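# Record the mistakes

Most arguments about teaching a robot by hand concern how many demonstrations are enough. I think the count matters less than what we throw away before counting.
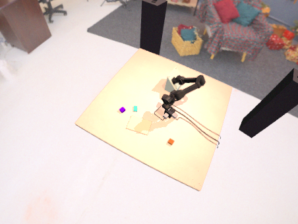 The usual procedure is familiar. An operator drives the arm through the task, a reviewer marks each run good or bad, and the bad runs are deleted. At Kernex, where I worked on block sorting and small-part placement, we deleted any run with a second grasp attempt. The remaining set looked excellent. Every approach was smooth and every block went into its marked area on the first try. The policy trained on it was smooth as well, until the gripper closed a little off center. Then it lifted away with nothing in its fingers and completed the rest of the motion.

The cause is plain once stated. A clean demonstration covers the states that a skilled operator passes through. A learned policy drifts out of those states within a few seconds, and the training set contains no instruction for getting back. The literature has described this for a long time. Collection practice has mostly ignored it, and I include my own.

In May we ran a small comparison on the same placement task. One set held 38 clean runs. The other held 38 runs in which the operator was told to miss on purpose up to 10 times over the whole set and to recover without resetting. The second policy was slower and less pleasant to watch. It also retried after a failed grasp, and the first one never did. This was a single task on a single arm, and I would not stretch it further than that.

Two objections come up. The first is that deliberate errors teach the robot to err. They can, if the segment leading into the error is trained on along with the recovery. The Greline logger lets the operator hold a pedal during the bad segment so that it can be masked out later. We used it and had no trouble, apart from forgetting the pedal now and then — those runs did have to go.

The second objection is that simulation makes all of this cheap: perturb the state, let a scripted planner recover, and generate as many examples as the disk will hold. I use simulation daily and would not give it up. But a scripted recovery is the recovery its author thought of. A person on a leader arm will nudge a block with the side of a finger, regrasp on a diagonal, or back off and wait. These are the behaviors I want, and I have yet to see anyone script them well.

Interface matters more here than people admit. Guiding an arm directly by the wrist gives good contact information, but the operator's hands get into the workspace. Remote control avoids that and adds delay. On the Makokha rig the delay was enough that operators learned to pause before every grasp, and the policy learned the pause. For recovery data I would still choose remote control, with 2 camera views and no fewer, since the operator should see about as much as the policy will.

My proposal is modest. Keep the failed runs. Label where the failure starts and where the recovery ends. Report the proportion alongside the total, as the Hadent group now does in its internal sheets. A dataset listed only by its number of successes leaves out the figure I would ask for first.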